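Transport & Streets > Rail projects > Construction impacts

Does the noise limit at Bivville apply to night possessions?

Asked by Elsie Hollis, March 17, 2022

The Ostermann line extension is being built behind our road, between the old goods yard and the new Bivville stop. The planning consent sets a daytime limit at the nearest house front and a lower one after 22:00. Last week the contractor, Gruseck, ran a ballast tamper through the night. The letter we received calls this a "possession" and says normal hours do not apply. Is that correct? Our house is 30 metres from the track centre line. I have read the consent twice and cannot find the word.

2 answers

Answer 1 (accepted)

A possession is a period when the track is closed to trains and handed to the contractor. It is a railway operating term and has no effect on the consent by itself. What matters is whether the council has agreed a variation for those dates. Look for a condition headed "Construction hours" and then for any later notice that refers to it by number. On the Stakano section the variation was a separate two-page document, filed under the drainage drawings for some reason.
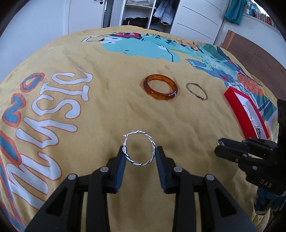
Braided hoop earring, held upright

If there is a variation, it should state the dates, the plant allowed and a revised limit. If there is none, the night limit stands. Write to the planning enforcement team with the times and the condition number. Measurements from a phone are not accepted as evidence but are worth including as a log.

Check the averaging period as well. Ours was 4 hours by day and one hour by night, so a short loud pass by the tamper could still comply.

Answer 2

we had the same with Gruseck, 4 nights of it in March. rang the site number and they offered a hotel for anyone on the list. not sure how you get on the list. our side of the road wasn't

Comment on Answer 1, by Elsie Hollis

Found it. The variation covers tamping but not the rail saw. I have sent the dates to enforcement.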